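Progress Report to the Oravec Fund: Junior Dinghy Program, Cavis Sailing Club
Reporting period: January to June
Prepared by: Korkor Ofori, program coordinator

1. Status

The program is on schedule except for the slipway repair, which is covered in section 3. The grant pays for coaching, boat maintenance and race entry for sailors under 18. Coaching began in February and has run without a break apart from two sessions called off for wind above the club limit.

Enrollment stands at 55. Nearly half of these sailors had no experience before the program. The beginner group now launches and recovers without help and sails a triangle course inside the harbor. The intermediate group has moved on to starts and mark rounding.

2. Boats and equipment

The hulls bought from Flukik in the last grant year were inspected in March. One had a leaking centerboard case, which was resealed at the club. Two masts were replaced. The old sails are kept for training, and the new set is used for racing only, as agreed with the Fund. 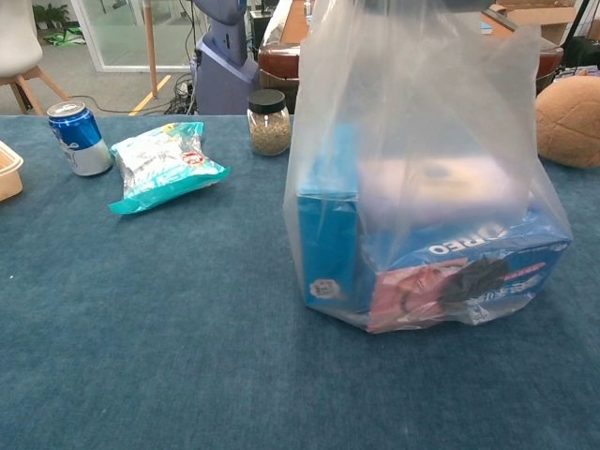 Rudder fittings remain the main source of lost time. The lower pintle works loose under load, and we have changed to a longer bolt with a locking nut. Boats with the new bolt have not needed attention so far. The rest will be changed over before the fall series.

3. Slipway

The contractor was due to start in April and started in late May. The upper section is finished. Until the lower section is done, launching is limited to the hours either side of high water, and the session timetable has been moved to suit.

4. Racing

The club sent a team to the Humier Junior Regatta in May. Light air on the first morning held up racing until 1 p.m., and the last race was dropped. Our best result was fourth in the intermediate fleet. Protest procedure was a weak point and has been added to the shore lessons.

5. Budget

Spending is within the approved total. Boat maintenance is over its line by $445, all of it for mast sections. We ask permission to cover this from the unspent race entry line. Receipts are attached.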